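Equipment budget, second pass
March 2025

The first version of this budget was one line for grippers and one line for "misc." The second line ended up larger than the first, so I have redone it properly and am posting the result for anyone planning a similar setup.

The plan is handheld demonstration collection for household tasks, two-handed, with a head camera. No arms in phase one. Arms come later if the data justifies them, and I have stopped pretending I can price them before I know the payload and reach we need.

Grippers first. I had two quotes, one from Nalix and one from Dorotex. Nalix sells a matched left and right set with marker mounts included. Dorotex is cheaper per unit but sells the mounts separately and wants 30 days on any order that includes them. With the mounts added the difference was small enough to ignore, so I compared spares instead. Nalix lists finger pads individually. Dorotex sells them only as part of a full front assembly. Pads are the part that wears, so that decided it.

I am budgeting three sets. Two in use, one on the shelf. A dead gripper stops a two-handed station completely, and the operator gets paid either way.

Markers are cheap and should still have their own line. Printed faces scuff, corners lift, and a cube that has been dropped needs to be checked before you trust its pose again. I put in 40 replacement faces. If you print your own, use matte stock and measure the printed square with calipers. The printer's scaling setting is not to be trusted.
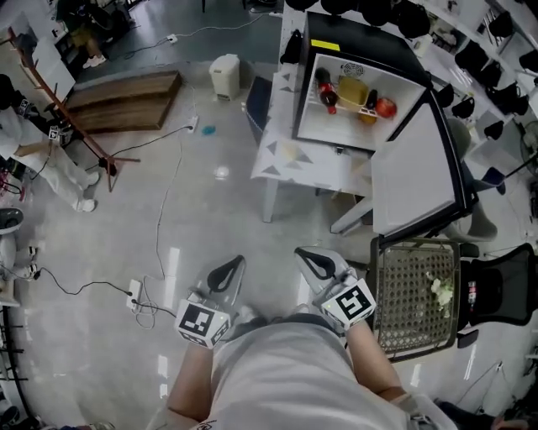 The props budget is where I went most wrong the first time. A mini fridge is a good task object: it has a door, an interior, a shelf, and a lot of things that plausibly go in it. It is also one fridge. A policy trained on one fridge learns that fridge, including which way the door swings. So the new plan has several small appliances bought used, with different hinges and handles, and a rotating stock of objects to go inside. Used appliances do not need to cool anything. Say so to the seller and the price drops.

For furniture I went with Schouten for the main tables and whatever was on clearance for the rest. Table height matters more than I expected. Too low and the operator bends forward all session, which is bad for the back and puts the head camera at a steeper angle than you want. Adjustable legs cost extra and I am paying for them.

Power and cable. I had zero in the first version. The revised line is $122 per station, covering power strips, longer leads, floor cable covers, and hook-and-loop ties. Buy the floor covers at the start. Operators are looking down at their hands while they work and will not be watching their feet.

Storage. Shelving with open fronts, labeled by task. Skistby had the depth I wanted, although delivery slipped from November and I had to reorder one unit.

Labor is still the largest number on the sheet, by a wide margin. Setup and reset time between takes should be budgeted as paid time at the full rate. I had it at half. Osian James, who reviewed the draft, crossed that out and he was right.

Things not in this version: compute, disk, and insurance. Disk is the one I am least sure of - it depends on whether we keep raw video or only the processed episodes, and we have not settled that. I will put the spreadsheet up once the disk line has a number in it.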